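Print this story
E-mail this story to a friend

The Slowest Man in Londotitz

My uncle Dai ran the only shoe repair shop in Londotitz, and he was slow. I mean really slow. You'd bring him a boot in December and get it back when the lilacs were out, wrapped in newspaper you'd already read twice.

I went to work for him the summer I turned nineteen, mostly so I could get out of Plasano and away from Reece Horrocks, who owed me money and kept waving at me like he didn't. My first morning, Dai handed me a lady's sandal and told me to look at it.

"Look at it for what?" I said.

"Just look."

So I looked. I looked until lunch! After lunch he asked what I'd seen, and I said a sandal, and he took it away from me and gave me a broom.

Then a heel bar called Pinadix opened across the street, with a bell and a clock in the window - heels done in 5 minutes or you didn't pay. I watched our customers go in there one after another (even Mrs. Oller, who'd cried at our counter over a zipper). I told Dai we had to do something. I said signs, I said coupons, I said maybe we could answer the phone.

He thought about it for four days. Then he put on his good jacket, walked over to Pinadix with his own left shoe in his hand, and sat down to wait.

He was gone all afternoon. When he came back he had a new heel, a coffee, and the girl from their counter, who wanted to know if we were hiring.

"She looked at it first," Dai said, and went to find her an apron. 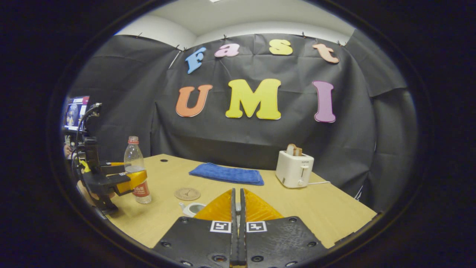
"Fast," in foam letters on black cloth.

Print this story
E-mail this story to a friend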